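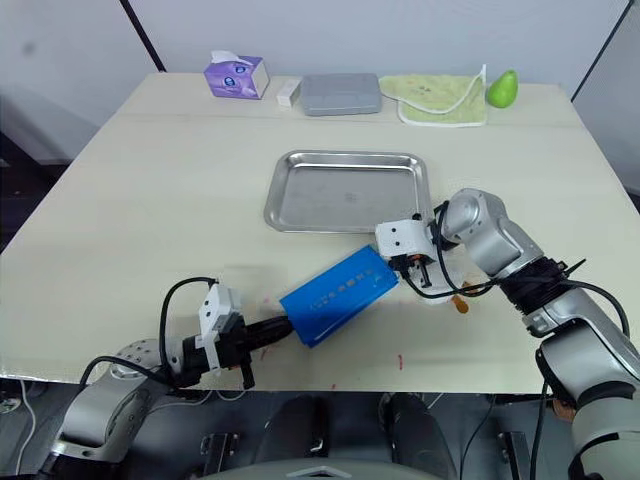 3.2 Print size and the reading of cartons

Small print on household cartons is a known difficulty for older readers, but few studies ask at which moment the reader gives up. We visited 143 households in Rostby and Prastovov and asked one adult in each to find the storage advice on 21 cartons. Most producers put the text where the carton has free space, often on a narrow side. A single row of small pale characters along the long face, as on the blue box in Figure 1, is one such layout. On the Massawe scale, which runs from 0 to 100, we scored each carton for contrast and letter height together.
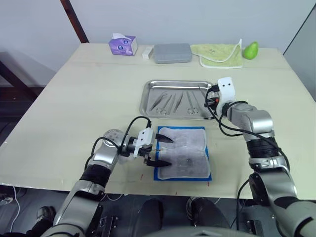
One respondent in Rostby objected that letter height was the wrong thing to measure, and that she stopped reading when the advice was printed in several languages with no gap between them. We therefore added language separation as a second variable - it was coded on a scale of five steps.
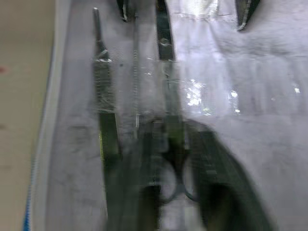 Does the time of day change the result? Evening visits gave slower reading for the low-contrast cartons only, and the Kondel correction for room light removed most of this difference. For the high-contrast cartons we found no effect, so the two groups of visits are joined in the analysis of Section 4.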